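Privilura Bench Cell — Set-up and Operating Guide
Section 4: Preparing the table and handing over sorting work to the cell
Applies to cells installed at the Maltstead site. Issued November 28, 2024.

4.1 Purpose of this section

This section covers the daily preparation of the table, the placing of the practice cubes and the change from hand sorting to sorting by the cell. It is written for bench staff. Wiring, arm mounting and first calibration are dealt with in Section 3 and must be finished before any step below is attempted.

4.2 What changes for bench staff

Before the cell was installed, one member of staff sorted parts by colour at each bench and a second checked the trays. With the cell in use, the picking is done by the arm. The bench operator prepares the table, starts each run, clears stoppages and signs the run sheet. The checker's duties stay as they were until the January review.

Operators remain responsible for the contents of the trays. A tray sorted by the cell is to be treated in the same way as a tray sorted by hand — it is not released until it has been checked and initialled.

Staff who have not completed the half-day Valenden course may lay the cloth and place cubes. They may not start a run or reset a stop.

4.3 Laying the cloth

1. Switch the cell to HOLD and wait for the steady amber light.
2. Remove all parts, trays and tools from the table.
3. Lay the white cloth over the table with the hem to the back. The cloth must cover the whole of the picking area.
4. Smooth the cloth by hand from the centre outwards. Small creases are acceptable. A fold that can be pinched between finger and thumb within the picking area is not.
5. Gather any spare cloth towards a back corner, outside the picking area.
6. Check that the cloth does not pull on any cable when moved.

Note: Light scuffs and specks do not affect colour reading. Replace the cloth if a mark is larger than the top face of a cube, or after 70 runs.

Caution: Do not use a patterned or shiny cloth. Strong reflections can be read as a part and will cause false picks.

4.4 Placing the practice cubes

The practice run uses 2 wooden cubes, one red and one blue. It is carried out at the start of each shift and after any change of cloth or lighting.

1. Place the blue cube near the centre of the table, towards the back.
2. Place the red cube in front of the blue cube and to its right.
3. Leave at least one full cube width between them. The cubes must not touch each other or any fold in the cloth.
4. Take both hands away from the table and stand clear. 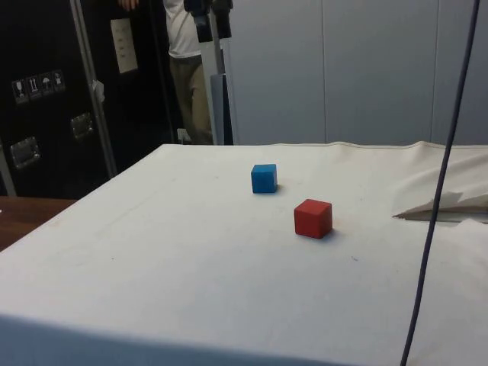
Figure 4-1. Red and blue cubes set out on the white cloth.

The cubes need not be square to the table edge. Soft shadows beside them are normal under the overhead lighting and need no correction. If a shadow reaches from one cube to the other, move the cubes further apart.

4.5 Carrying out the practice run

1. Confirm that no person is within reach of the arm.
2. Select PRACTICE on the panel and press START.
3. Watch the first pick from the operator's position. Keep one hand near the stop button.
4. When the green light shows, compare the colours listed on the panel with the cubes in the trays.
5. Enter the result on the run sheet.

A practice run takes roughly 46 seconds. If it has not ended after two minutes, press STOP and refer to 4.6.

Caution: Do not reach over the table to straighten a cube while the green or white light is on. Switch to HOLD first.

4.6 Stoppages

Code 13 — part not found. Check that both cubes are inside the picking area and that the cloth is flat beneath them. Repeat the practice run once. If the code returns, call the shift engineer.

Colour mismatch. Wipe the cubes with a dry cloth and check that the room lights are all on. Do not change the colour settings at the bench.

Cloth caught. Press STOP. Free the cloth by hand only after the arm has been locked, then lay it again from step 1 of 4.3.

Each stoppage is to be entered on the run sheet with the code and the action taken. Stoppages are used to plan maintenance and are not counted against the operator.

4.7 Returning to hand sorting

1. Switch the cell to HOLD, then turn the key to OFF and remove it.
2. Hang the key on the board beside the Maldonado cabinet.
3. Move the trays to the front of the bench and mark the run sheet MANUAL.

Note: Hand sorting may be resumed at any time at the operator's decision. Approval from the shift engineer is required only to bring the cell back into use after a fault. For weekly cleaning of the gripper pads, see Section 5.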